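3.2 Consultations and how clients described them

The second part of the fieldwork took place in Horkano, a market town where diviners work from rented rooms, from their homes, or from a regular seat near the bus yard. We began there in July and recorded 26 consultations with the consent of both parties. Most were short. The client greeted the diviner, put down a coin or a small note, and stated the question in one sentence or did not state it at all. Leaving the question unspoken was common among older clients, who said that a good diviner should be able to find it without help.

The diviners in Horkano use cowrie shells, thrown onto a mat or a tray. They read the number of shells that land open, and then the way the open shells lie in relation to one another. Two of the diviners we worked with had learned from a parent. The others had come to the work after a long illness, and they spoke of the illness as the start of their training.

Clients rarely asked about the distant future. They asked whether to lend money to a brother, whether a child should change schools, or why a shop had stopped doing well. Answers usually ended with a task, such as giving away milk or white cloth before the next market day. Clients judged the session largely by this task. When it was cheap and clear, they tended to carry it out the same week.
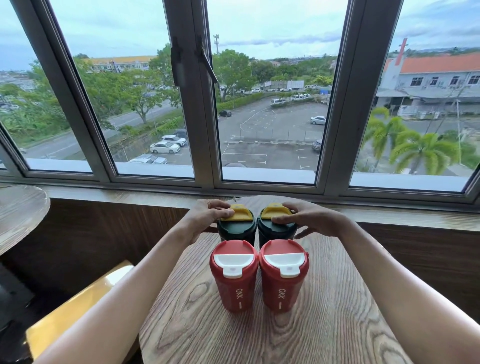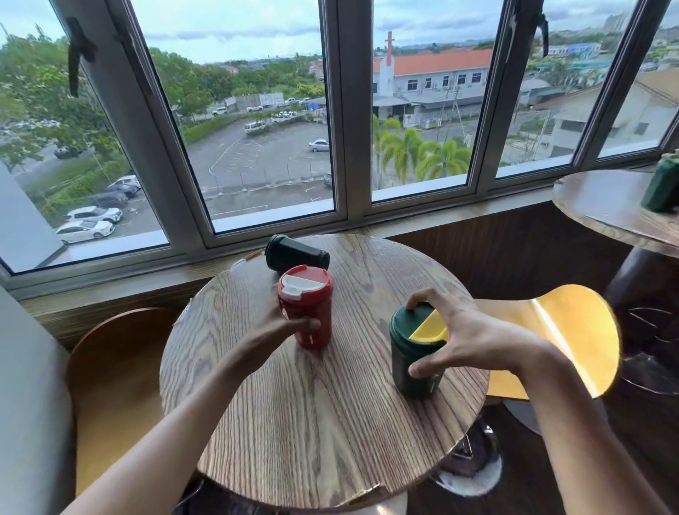 Figure 2. Tumblers with flip lids on a round wooden table.

Follow-up interviews were held in Yuen, the larger town to the south, where many of the same families have relatives. In Yuen, people were more careful in how they spoke of divination. Several first told us that they had given it up, and later mentioned a visit made for a wedding or a court case. We did not treat these statements as false. Speakers used "giving it up" to mean that they no longer went for everyday matters.

We also asked what made a client return to the same diviner. Accuracy came up less often than we had expected. People spoke more of discretion, and of whether the diviner had repeated their business to neighbors. One woman from Vomavine, a farming settlement on the Yuen road, had stopped seeing a diviner she still considered the best in the district, on the grounds that her sister-in-law had heard about the visit by evening.

Payment after the session followed a separate set of rules, described in Section 3.3.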